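Drinks Table Working Group - Minutes
16th October, upstairs meeting room, Plorudard
Chair: Amedeo Vitale
Apologies: the Koltance buyer

1. Last minutes
Agreed with one change. The glassware order under item 3 should read 200, and the invoice has been corrected.

2. Table layout and surface
The group looked at the tabletop with the glass, the ice bowl and the lemon board set out.
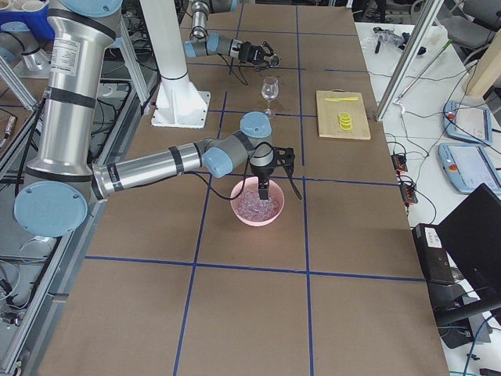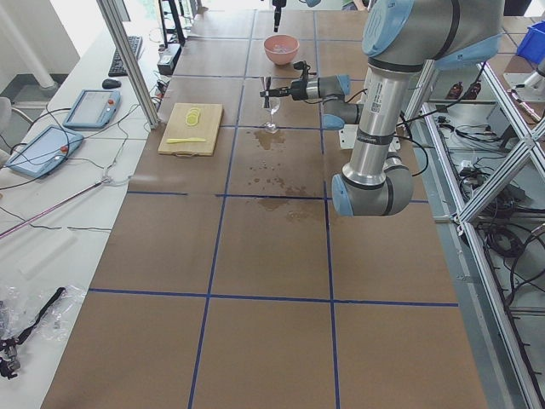 Wine glass, pink bowl, and the cutting board with the yellow knife and lemon slices.
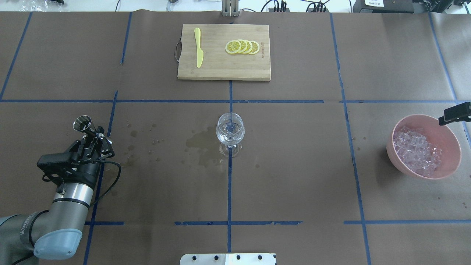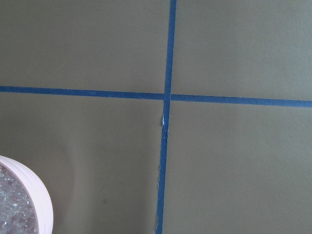
The covering was discussed at length. Amedeo's view is that plain brown board marks too easily for anything involving drinks, and he would like a wipeable top sheet. Others preferred to keep the board and replace single panels when they stain - cheaper, and the taped squares make it simple to say where each item goes. Agreed to price both before deciding.

The tape needs looking after. Where an edge has frayed, the whole strip should come up and be laid again, not patched. Blue to be kept, as it shows up well against the brown.

On the order of work, it was agreed that ice goes in the glass first, then lemon, then the drink. The board stays to one side of the glass and the bowl to the other. The knife goes back on the board after use. A cloth and a roll of paper towel are to be added to the kit list.

3. Supplies
Cidell has quoted for paper towels in packs of 2,000 sheets or 4,000 sheets. The larger pack is better value but there is no shelf for it until the back closet is cleared. Agreed to take the smaller pack for now.

Ásgeirsdóttir can supply five spare cutting boards. Delivery date to be confirmed.

4. Budget
No change from last time. The cost of the top sheet will be added once a price is in.

5. Any other business
The ice machine filter is due in February. Koltance to be asked if this is covered by the service plan.

Actions
Amedeo Vitale - prices for top sheet and spare panels
Amedeo Vitale - confirm boards with Ásgeirsdóttir
Chair to write to Koltance on the filter
All - read the kit list and send changes before the next meeting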